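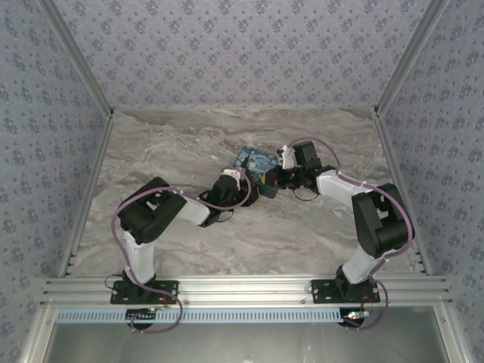
Salluton two-arm cell with a Starry Night box held between the grippers

Salluton Two-Arm Bench Cell

We love this little cell, and the people who work next to one seem to love it too! Salluton puts two small arms on one shared aluminum rail, inside an enclosure that fits on a bench, and gives them the sort of job that wears people out: picking up a small flat box, turning it, handing it across, setting it down again.

At the Tradville gift packing shop, almost 50 boxes an hour used to go through one person's hands at the turning station. Now the cell does the turning, and the same packer looks over the print, pulls anything scuffed and decides what ships (the part she was always good at, and never had time for). Shifts at that bench are still 8 hours, but the sore wrists are mostly gone and people trade places a lot more than they did.

Learning it takes an afternoon or two. The crew at Nilasel started in October with no programming background and were teaching their own box sizes before the week was out. They also picked their own wallpaper for the walls, and we're all for it – it's their bench!

What you get
Two arms with grippers, mounted on the rail
Enclosure with three walls and a flat floor
Slotted cable channel along the front
Spare set of gripper fingers

Good to know
The cell likes light, flat boxes. Soft bags and loose paper still go better by hand. Wipe the floor at shift change and check the cable ties while you're there.

Orders placed by 1st September ship with the Katayama bench stand.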